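# Collecting push demos without losing a weekend

A learning system will copy whatever you show it, including the part where you sneeze on the joystick. This page covers how we record tabletop pushing examples for Jivau, our training set, and how to keep most of them usable.

**Before you start**

1. Clamp the board down. A board that creeps will quietly ruin a whole session.
2. Scatter the blocks and leave some open space to push through. Resist the urge to line them up. You are not setting a table.
3. Bring the fingertip down close to the wood without touching it, then save that height in Hovon as `z_push`. 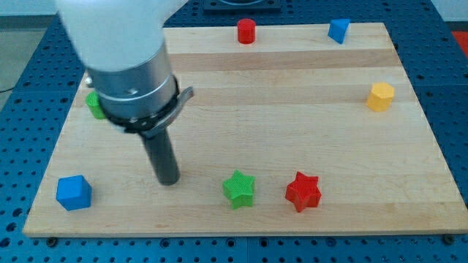

*Dravero*

Now write the instruction before you move anything. "Push the blue cube toward the green star" is fine. "Tidy up a bit" is a cry for help. If two blocks share a color, name the shape too; if they share a shape, name the color.

**Recording**

Press record, wait one second, push, stop, lift, press again. Keep each push slow enough that you could narrate it to a bored relative. When the block slides off sideways, go around and correct it. Those recoveries are worth keeping, and they're the only time your clumsiness will count as data.

Do 50 pushes, then reshuffle the board completely and take a break. We aim for 300 in a session. My record is 445, and the last stretch of it was so bad I deleted it.

**Sorting**

Replay everything at 3x speed. Throw out a take if:

- the arm bumped a block the instruction didn't mention
- you changed your mind halfway
- the instruction names a block that isn't there (it happens more than you'd think)

Expect to lose about 50 on your first try. Label the rejects `bad_` and keep them in their own folder. I once merged the two folders and spent January teaching an arm to hesitate.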